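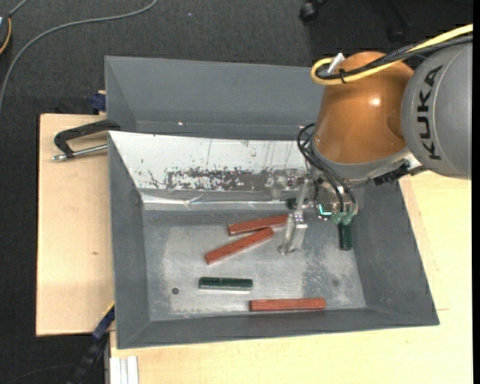
How much weight can one Grundside bin take?
Up to 200 kg when it stands flat on a bench or on the floor, and less if it is carried by hand. Two people should lift a full bin.

Grundside large storage bin, grey

The Grundside is a large rectangular bin for workshops, packing rooms and stores. It is open at the top, so parts can be dropped in and picked out without taking anything off first. Most customers buy them in pairs and stand one behind the other, with incoming parts in the back bin and the ones in use at the front.

The body comes in grey only. We did offer a blue one until July, but few were ordered and it has been dropped from the list.

Liner panels

A white liner panel can be fitted against the back wall. It slopes down towards the inside of the bin, so that small items slide to where they can be reached. Blocks, castings and anything else with hard corners will mark the panel in normal use. Expect thin dark scratches and small chips at first. Later the white coating wears away in patches, mostly along the lower part, and dark grey shows through. The wear affects the look of the panel and does not weaken it. If you handle painted or polished parts, change the panel when the coating starts to flake.

Panels are sold singly under the name Trindilar. They lift out by hand and the new one drops into the same place.

Where to stand it

The bin can rest across two work surfaces as long as they are the same height. Check this with a spirit level before filling. Leave enough room at the back to get a hand in for cleaning - crumbs of packing foam and the like tend to collect there.

Cleaning

Warm water and washing-up liquid are fine. Wipe the panel with a soft cloth and let it dry before the parts go back in. Do not use scouring pads on the white side.

Ordering

Product number 672. Bins are made by Godik and sent out from our Barredo store. Delivery to the mainland is included on orders of 2 bins or more. Single bins are charged at the normal parcel rate.

For larger orders, or to ask about panels for older bins, write to Alfredo Magbanua in sales. Returns and damaged deliveries are handled by Dwight MacLeod. Please keep the outer wrapping until you have checked the bin over.

Page updated September 26, 2026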